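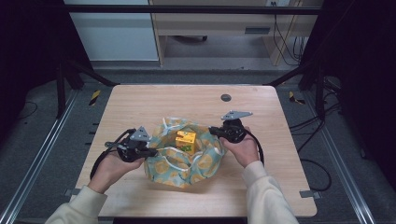
1. Planteamiento

El encargo de la asignatura era comparar dos pinzas de mano para grabar demostraciones y decidir cuál merecía quedarse en el laboratorio. Sobre el papel parecía un trabajo de tres semanas. Empezamos en febrero y este informe lleva fecha de 4 de mayo de 2025, así que el lector puede ir haciendo sus cálculos sobre nuestra capacidad de planificación.

Las candidatas fueron la Sokine, de muelle y gatillo largo, y la Tistari, de gatillo corto y mordaza algo más ancha. Las dos se usan por parejas, una en cada mano, y van conectadas por cable al mismo controlador Tavthorpe. El cable no figuraba entre las variables del estudio, pero se ganó su propio apartado.

2. La tarea

Elegimos un hatillo de tela estampada con cordones blancos en el borde y un bloque amarillo dentro. El operador debe acercar las dos pinzas, coger la tela por bordes opuestos, levantarla sin que se caiga el bloque y volver a dejarla en la mesa. Con una caja rígida habríamos acabado antes. La tela, en cambio, se arruga de una manera distinta cada vez y castiga mucho a quien aprieta tarde.

Dimos por válida una demostración si cumplía estas condiciones:
- las dos pinzas cierran sobre tela y no sobre cordón;
- el bloque sigue dentro al terminar;
- el controlador no pierde la señal de apertura de ninguna mano.

La segunda condición la discutimos bastante. Hubo intentos en los que el bloque se quedó a medio salir, y al final los contamos como fallos, con gran dolor de quien los había grabado.

3. Método

Cada pareja de pinzas hizo 100 intentos, repartidos entre los miembros del grupo y alternando modelo en cada sesión. Antes de cada sesión se calibraba la apertura: mordaza abierta, mordaza cerrada, y repetir hasta que el programa dejara de protestar. Las mangas de color crema se llevaron siempre puestas, por mantener igual el aspecto de los brazos en todas las grabaciones. En mayo dan calor.

Los intentos de práctica no entran en la comparación. Entre práctica, calibraciones y pruebas serias, el disco acumuló 1.649 archivos, con nombres que al principio seguían un criterio.

4. Resultados

La Tistari salió ganando en el cierre sobre tela fina. Su gatillo corto permite corregir a mitad de gesto, y los operadores dejaron de quejarse de la muñeca, o al menos se quejaron más bajo. La Sokine agarra con más fuerza, cosa que se agradece al levantar y se lamenta al soltar: la tela se quedaba enganchada en la mordaza y el hatillo volvía a la mesa medio volcado.

De los intentos con la Sokine fallaron 39, casi todos al soltar. Con la Tistari hubo menos fallos, pero más variados: pinzar el cordón, cerrar una mano antes que la otra, levantar en diagonal. El peor operador con la Sokine fue también el peor con la Tistari - su identidad se omite porque redacta este apartado.

5. Sobre los cables

El Tavthorpe pierde la señal cuando el conector recibe un tirón lateral, y una tarea a dos manos consiste en buena parte en dar tirones laterales. Dejar una lazada holgada a cada lado redujo los cortes. También probamos a pasar los dos cables por el mismo lado, idea que duró una mañana y produjo un nudo de cierta belleza.

6. Limitaciones y trabajo pendiente

Solo hemos usado una tela y un bloque. Tampoco sabemos si una política entrenada con estos datos notaría la diferencia entre pinzas; el manual Petersen que seguimos en clase recomienda 1.000 demostraciones por tarea y nosotros nos quedamos lejos. Queda pendiente repetir la prueba con un tejido más grueso y revisar los conectores. Para el próximo grupo recomendamos la Tistari, y ponerles nombre a los archivos desde el primer día.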